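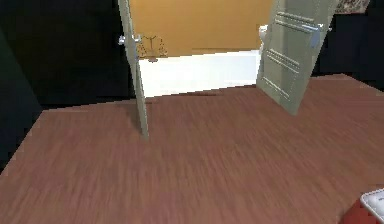 Fallville Robotics Club – Simulation Gallery

The Fallville club meets in the computer lab after school and has 12 members this year. We started out building small wheeled robots from kits. This year half the club moved over to simulation, and this gallery belongs to that half. The project is called Greltier. It is a program that steers a robot through the rooms of a house it has not been in before, looking for one object it has been told to find.

The houses are all computer-made. We have 40 of them in the set we use for practice, and a smaller set that stays locked until the Tulerbridge meet in May. Every run gets a number. The run numbers in the captions match the ones in our log, so members can look up the settings that were used.

Run 1184. Double doors, both open, pale grayish green with silver lever handles. The room past them has an orange wall and a white ledge, and the small brass balance scale is at the left end of the ledge.

Notes on double doors

Double doors gave the program more trouble than anything else in the fall. An open door takes up floor space, and how much depends on how far it has swung. The first version of Greltier kept a map of the walls and treated every door as a gap in a wall, so it would plan a path straight through the door itself. The second version treats an open door as a short wall that happens to be attached at an odd angle. This works better, but it makes the program slow to plan when there are two of them close together.

A door seen nearly edge-on is also hard to pick out. It covers very few pixels, and when the wall next to it is dark the depth reading tends to jump back and forth. We now take three readings and keep the middle one.

Notes on small objects

The object list for the practice houses includes a balance scale, a teapot, an alarm clock and a watering can. The scale is the one members complain about. The chains and the crossbar are thin, and from across a room they nearly disappear. The detector will often report a lamp with low confidence, then change its answer as the robot gets closer. We set the rule that the robot has to get within a short distance and hold still before it can call an object found.

Notes on motion blur

We left blur turned on in the simulator. Floors with a fine wood grain smear when the view is moving, and the part of the program that tracks movement by watching the floor loses its place. Turning blur off gives better scores, but the meet rules say it stays on, so we practice with it on. Slowing down the turns helped more than any change to the code.

Run 1205 used the same start point as 1184 with the slower turns and the three-reading rule. The planned path was shorter and there was one less stop. We have not picked stills from that run yet.

How the work is divided

Two members look after the map code, three work on the detector, and one keeps the log. The rest write test routes and check results by hand. Checking by hand means stepping through a run one still at a time and writing down what the robot should have done at each point. It is slow work and everybody takes a turn at it.

The computers in the lab can run two houses at once if nothing else is open. Longer batches go on the Ashour machine, which has the better graphics card. Sign up on the sheet by the door before you start a batch, and write down the time you expect it to be done.

Using these pictures

Club members may use anything in the gallery for class reports or for the display board. Please keep the run number with the picture. If you need a larger copy, the originals are on the shared drive in the Greltier folder, sorted by run.

Last updated in February. Next additions will be from the kitchen routes.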